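Dec 5, 2024

Morning

Woke before the alarm with the Rastetti order on my mind. They want 70 pendants by the end of next week, in the dull brass finish, on the long chain. The long chain is the one I don't have. Cocco sent me the short one again, with a compliments slip, and the woman on the phone explained that the short one was very popular. I said I was glad for it.

Spent until eleven opening jump rings and adding lengths together. A short chain and half a short chain make a long chain with a lump in it. If you put a bead over the lump it becomes a feature. I have put the price up by a pound.

Wendell Villanueva came by for his wife's bracelet, the one with the green glass, and asked if it was emerald. I told him what I told him in May, which is that it's glass. He seemed to feel I might have upgraded it since.

Afternoon

Raffaele De Luca rang about the winter fair. A table is 223 now, with a cloth, or the same without a cloth. He has put me between Zotwood, who do the carved bangles, and a man who sells fudge. Last year I was next to candles and went home with earrings that smelt of fig until Easter. Fudge will be an improvement, though not for my waistband.

Wrote the cards for the earrings. I had been calling the little drop ones "Skusen" after the village where we had that wet holiday, and now I have to explain it on a card the size of a stamp. Settled on "inspired by the north". It rained there for six days and I bought a hat.

Ordered 1,000 ear hooks, as it costs barely more than 800 and I am easily led. They can live in the drawer with the clasps I was also easily led about.
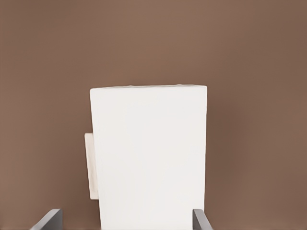 Evening

Soup. Then back to the bench to finish another dozen, except the good pliers had gone, and I found them in my dressing gown pocket after I had been quite short with the cat. Managed nine. One has its wings on upside down and looks like a moth having a bad day – I may keep that one.

Must ring Cocco again tomorrow. Must be firm. Also need stamps, and tissue paper, the white sort.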